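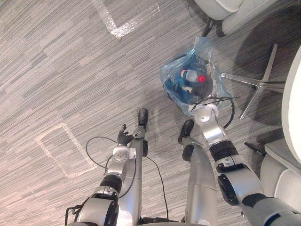
Page last changed: October. Applies to the Rateo floor pickup kit, software 2.4 and later.

Section 6. Setting up bag pickup on a carpeted floor

Use this section after the robot can stand and walk without the support frame (Section 4) and both hands have passed the finger check (Section 5). Bag pickup is the first task in the kit that brings the hands down to floor level, and most of the settings below deal with reach, cable slack and the view from the head camera.

You will need:
The hand controller, charged
The Gumgate tool, installed on the control laptop
One thin plastic bag with a few light items in it (an empty drink bottle and some cloth will do)
Removable floor tape
A clear stretch of carpet with a chair or table nearby

CAUTION: Keep people and pets out of the work area while the arms are powered. The emergency stop must be in someone's hand for every step from 6.2 on.

6.1 Preparing the floor

1. Vacuum the carpet. Loose threads can catch in the finger joints.
2. Mark the standing spot with tape. Place a second mark where the bag will go, 600 mm in front of the toes.
3. Move chairs so that no chair leg is between the standing spot and the bag. Chairs beside or behind the bag can stay. Five-spoke bases need extra care, as the spokes reach out farther than the seat and sit low enough for a finger to slide under one.
4. Turn on the room lights you normally use. Do not add a lamp beside the robot.

Note: You can take up the tape when setup is finished. Faint marks left on the carpet do not affect the camera. If you lay new tape over old marks, use a different color so the operator knows which set to follow.

6.2 Checking the arm cables

Each arm has a black cable that hangs free near the forearm or wrist. The slack is needed for the full bend of the elbow. Do not tie it flat against the casing.

1. With the robot standing at rest, look at each cable from the side and from above. It should hang in an open loop with no kinks.
2. Start the slow reach: in Gumgate, choose Setup, then Floor, then Slow Reach. Each arm goes down and comes back once.
3. Watch the loop at the lowest point. It may rest on the carpet. It must not go under a foot or around a chair leg.
4. If the loop reaches the feet, stop the robot, open the upper cable clip, and take in slack. The loop should still stand at least 93 mm off the casing when the elbow is straight.
5. Repeat the slow reach on both sides.

CAUTION: Never pull slack through the wrist end. The connector behind the wrist cover is small and the warranty does not cover a torn socket.

6.3 Setting the head angle

1. In Gumgate, open the head camera view.
2. Tilt the head down until both feet show in the lower half of the picture and there is open floor ahead of them.
3. Bring both arms forward. You should be able to see both forearms without moving the head.
4. Press Save Tilt. The robot returns to this angle each time the task starts.

Seen from this height the legs look very short and the arms look long. New operators tend to stop the hand too early for this reason. Judge the height by the shadow under the hand, or turn on the height readout in the lower bar.

6.4 Teaching the pickup

1. Put the bag on its mark. Let it lie the way it falls. A crumpled bag is easier to grip than one pulled smooth.
2. Choose the hand nearer the bag. In the picture at the top of this page, the right arm is doing the reaching and the left hand stays over open carpet.
3. Lower the hand with the controller until the fingers are at the bag. Move slowly for the last part.
4. Close the fingers to grip level 2. Thin film slips at level 1 and can tear at level 4.
5. Lift the hand 200 mm and hold. If the bag stays in the grip, press Keep. If it drops, press Discard and go back to step 1.
6. Repeat until Gumgate shows the green bar. Turn the bag a little between tries, and change what is in it at least once.

Note: Clear and see-through bags may be read by the camera as the items inside them. If the robot keeps reaching for a bottle cap and misses the film, choose Target, then Whole Object, and teach a few more tries.

Weight limit: 2,790 g for the bag and contents together, one hand. Do not use glass, open containers or anything sharp.

6.5 If something goes wrong

Hand stops above the carpet: the floor height was set on a hard floor. Run Floor Height again on the carpet.

Hand presses into the carpet: the pile is deeper than the setting. Choose Thick under Carpet.

Arm stops near a chair: the side guard has tripped. Move the chair away from the arm, then press Resume. Do not turn the guard off.

Bag shifts but does not lift: raise the grip one level, and check the finger pads for dust.

White furniture shows as a blank patch: lower the camera brightness one step at a time until the edges of the seats and table can be seen.

For spare finger pads and cable clips, order through the Toledo parts desk. Customers on the Trallwood service plan should open a ticket first and attach the setup log.

Continue to Section 7, Placing items on a table.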